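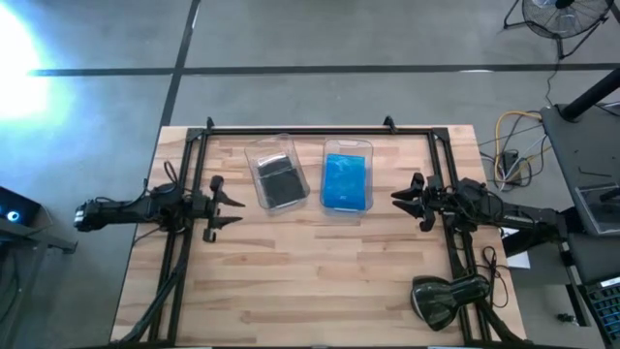 Page 39

Evening, after ten

My feet have filed a complaint against the rest of me. I walked from the Stubbs parking lot to the county building and back, twice, because the permit we were issued had the march ending at the north steps and the sheriff's office had a copy ending at the south steps. Same permit number, same signature, two sets of steps. Aniela carried both copies up to the second floor and came down forty minutes later with a third, which had us ending in the street.

So we ended in the street.

I had been telling people for a week that I was only going to hand out water. I am fifty-eight and I have a bad hip, and the last time I marched for anything it was library hours. But Khalil Awad put an orange vest on me at the corner of Ustach Avenue before I had my coffee lid back on, and once you are wearing a vest people ask you questions. Where do we go. Is it okay to bring a stroller. Are the police going to close Vundon Street or should we. I said yes to the stroller. On Vundon Street I pointed firmly at Khalil.

The whole thing is about bus route 17, or it was when it started. They want to cut it in May and the people who ride it would like to get to work. Then the city passed the rule about gatherings on the transit plaza, which says you need to apply 11 days ahead to stand in a place where people stand all day waiting for a bus, and now half the signs are about that. Rawan Kanaan's said I AM WAITING FOR THE 17 and she held it at the actual stop for most of the morning. An officer asked her if she was protesting. She asked him when the bus was coming. He looked at the schedule, to his credit, and neither of them could make sense of it.

Good crowd. The radio said "dozens" at noon and "hundreds" by three, and I don't remember any great flood of people in between, so I suppose it depends on which window you look out of. The high school band kids turned up with two drums and a trombone and knew one song. I know it now too. I expect I'll know it at four in the morning.

The bad part was short. At the bend by the Kisirel furniture store the front stopped and the back didn't hear about it, and for a minute we were packed in tight against the parked cars with the police line walking toward us. I did not like that. A man next to me kept saying "we're fine, we're fine" in the voice of a man who was not. Leen Smadi got up on a planter and told everyone to take three steps back, and people did it, row after row, like the world's slowest line dance. The police stopped where they were. A lieutenant with a bullhorn thanked us for our cooperation and then dropped the bullhorn, and it went on squealing in the gutter until somebody's kid switched it off.

Speeches: too many. Thaddäus Fuchs was given five minutes and used them to reach the year 1974. I love the man, and he did drive the 17 for most of his life, but there were people out there with babies. Councilwoman from the east side came, said she was listening, and left by the side door before anybody could say something to her. Aniela read out the names of the stops, all of them, start to finish, and that was the one that got me. I had to go look at a mailbox for a while.

Two people were ticketed for blocking traffic on a street with no traffic in it. They have a hearing next month and Rawan is finding them a lawyer. One of them is the trombone's father. He seemed pleased, frankly.

Home by six. Ate soup standing up. The vest is still on the back of the kitchen chair and Khalil says to hang on to it, which I take as a bad sign. The council votes in two weeks. I've told him I'm only going to hand out water.

Must call about the hip. Also return Leen's umbrella, and find out who ended up with my good thermos.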